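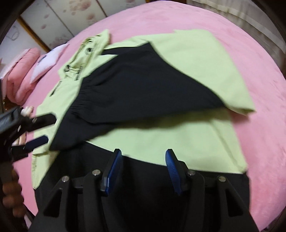

What went wrong with the Stilo folding set, and can I still train on it?
A finger-width fault put bad gripper openings into part of the recordings, and you can train on everything except the affected episodes, which are listed in faults.csv and left out of the default split.

STILO-FOLD: DATA CARD

Stilo-Fold is a set of two-handed clothes folding demonstrations recorded in ordinary homes with a pair of hand-held Suta grippers. There are 2,000 episodes. The clothes are jackets, hoodies, shirts and pants, laid out on beds, sofas and tables, and we left the rooms as we found them. We love this data! Cloth does something new every single time, and soft bedspreads make it even more fun, with the garment sinking into the pile and the fingertips pressing down further than you'd expect.

This version also comes with a fault report, which is the main reason the card got longer. Please read the next part before you download anything.

THE FAULT

Each Suta gripper has a small sensor that reports how far apart the fingers are. On one of our units, the magnet that the sensor reads had come unglued and could turn a little on its shaft. When the fingers snapped open hard, the magnet slipped. From then on the logged width was wrong by up to 6 mm, and it stayed wrong until the next calibration.

The video is fine. The hand poses are fine. Only the width channel is off, which made it sneaky. An episode would play back beautifully and the numbers looked smooth, with no jumps and no gaps.

A slip of that size matters a lot with cloth. Two layers of jacket are thin, and a policy that believes the fingers are closed when they still have a gap between them will lift its arm with nothing in it.

HOW WE FOUND IT

We trained a policy on the full set in August and ran it on the Tovarau arm pair. Shirts on a table went well. Jackets were a mess. The left arm kept coming down in the right spot, closing most of the way, and sweeping off across the bed without the sleeve. On one run it pushed the fingertips into the mattress, hit the force limit, and stopped with a fault code. Nothing broke, and the stop did exactly what it should.

We blamed the mattress first, then the camera timing. Both took a lot of checking and both were innocent. What finally gave it away was plotting the smallest width in each episode. The good unit sat flat at zero. The bad one sat at zero for a while, stepped up, and stayed there.

WHAT IS AFFECTED

90 episodes, all from the left-hand unit, most of them jackets and hoodies. The right-hand stream in those episodes is good and we kept it. If you only need one hand, you can use it as is.

Files:

episodes/ - one folder per episode, with video, poses and widths
faults.csv - episode number, hand, time of the slip, estimated offset
splits/default.txt - everything without a fault entry
splits/all.txt - everything, faults included
tools/check_width.py - the plot that caught it

We also tried to repair the widths by subtracting the offset. It works nicely when the slip happens once. In a few episodes it happens more than once, and the fix leaves small steps behind. The repaired values are in width_fixed, next to the raw ones. Treat them as a best guess. The raw channel has not been touched.

WHAT WE CHANGED

The magnet now sits in a keyed holder with a set screw, so it can't turn. Calibration is 2 full open-and-close cycles before each garment, where we used to do it once in the morning. The recording app refuses to save an episode if the closed width has drifted, and it beeps loudly about it. (Very loudly. Bring it down in settings if you record in an apartment.)

IF YOU RUN A POLICY TRAINED ON THIS

Set a force limit on each arm before the first run, and keep it low on soft surfaces. A mattress gives way slowly, so an arm can travel a surprising distance before it feels any push back. Keep a hand on the stop button for the first runs with any new garment. Zippers, cords and eyelets can snag a fingertip, and we would much rather you lose a run than a sleeve.

If you trained on version 1, please retrain, or at least rerun your jacket tests. Results on shirts barely moved for us after the bad episodes came out. Results on jackets got a lot better, and watching the left arm pick up a sleeve on the first try was a great moment.

KNOWN GAPS

Few dark garments on dark covers. No wet laundry. The Yang loader reads the old width field by default, so pass field=width_fixed if you load splits/all.txt through it.

Found another odd episode? Open an issue with the episode number and the hand. We check them all, and we really do enjoy the strange ones.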